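Notizen zum Vortrag »Flaschen, Tüten, Deckel: Müll sortieren in der eigenen Wohnung«
Nachbarschaftstreff Senamard, Beginn 19 Uhr, Redezeit 40 Minuten, danach Fragen

Begrüßung, kurz warten, bis alle sitzen. Schön, dass Sie da sind, und schön, dass manche schon zum zweiten Mal kommen! Im Mai haben wir über Gläser und Papier gesprochen, heute geht es um das leichte Zeug, das sich in jeder Wohnung ansammelt und das viel Platz wegnimmt, obwohl es fast nichts wiegt.

(Ruhig erzählen, nicht ablesen.) Ich habe früher alles in eine einzige große Tüte gestopft, und die Tüte stand dann hinter der Küchentür, bis die Tür nicht mehr richtig aufging. Wer kennt das? Hände heben lassen. Dann kam der Umzug in den Pant, kleinere Küche, kein Balkon, und ich musste mir etwas einfallen lassen. Seitdem kippe ich alles auf den Boden. Ja, wirklich, auf den Boden! Eine Matte darunter, damit die Fliesen sauber bleiben, und dann liegt der ganze Haufen da, Flaschen und Verpackungen durcheinander. 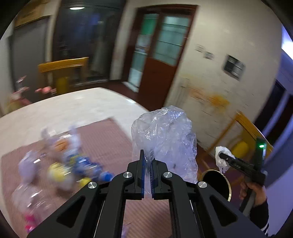 Zuerst kommen die Tüten heraus. Die knittern, die verstecken alles andere, und in jeder zweiten steckt noch ein Kassenzettel oder ein vergessener Deckel. Ich drücke sie zusammen und stecke sie in eine einzige größere Tüte, und auf einmal ist der Haufen nur noch halb so hoch. (Pause lassen, hier wird meistens gelacht.)

Danach die Flaschen. Pfandflaschen bitte nicht zerdrücken, der Automat mag das nicht, das wissen Sie alle, und ich habe es trotzdem jahrelang falsch gemacht. Bei uns im Zorkard stand ich einmal mit 43 Flaschen vor dem Automaten und durfte einen guten Teil davon wieder mit nach Hause nehmen. Das war ein langer Heimweg, das kann ich Ihnen sagen.

Wer sich nicht mehr gern bückt (und das werden ja von Jahr zu Jahr mehr von uns, mich eingeschlossen), der nimmt eben den Tisch. Eine Unterlage, die man hinterher in die Waschmaschine stecken kann, dann immer nur ein paar Flaschen auf einmal, hingelegt und nicht hingestellt, sonst fallen sie sowieso um.

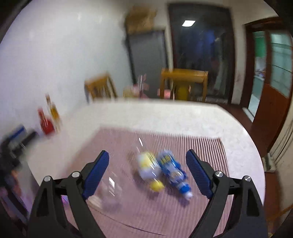 Am Tisch sieht man auch die Etiketten besser, und das Pfandzeichen ist ja oft winzig gedruckt. Brille bereithalten! Durchsichtige Becher übersieht man leicht, die fege ich mir regelmäßig mit dem Ellbogen herunter.

Zu den Deckeln: Bei Pfandflaschen lasse ich sie drauf, dann tropft auch nichts in die Tasche. Lose Deckel kommen bei mir in ein altes Gurkenglas.

(Falls jemand nach der Zeit fragt: Für eine Woche brauche ich etwa 50 Minuten, allerdings mit Radio und einer Tasse Kaffee dazwischen. Mit Enkelkindern eher 90.)

Überleitung zum praktischen Teil. Die Beutel von Nirard liegen vorne aus, bitte jeder nur einen, damit sie reichen. Am Ende an die Liste für den nächsten Abend erinnern und die Stühle wieder an die Wand stellen lassen.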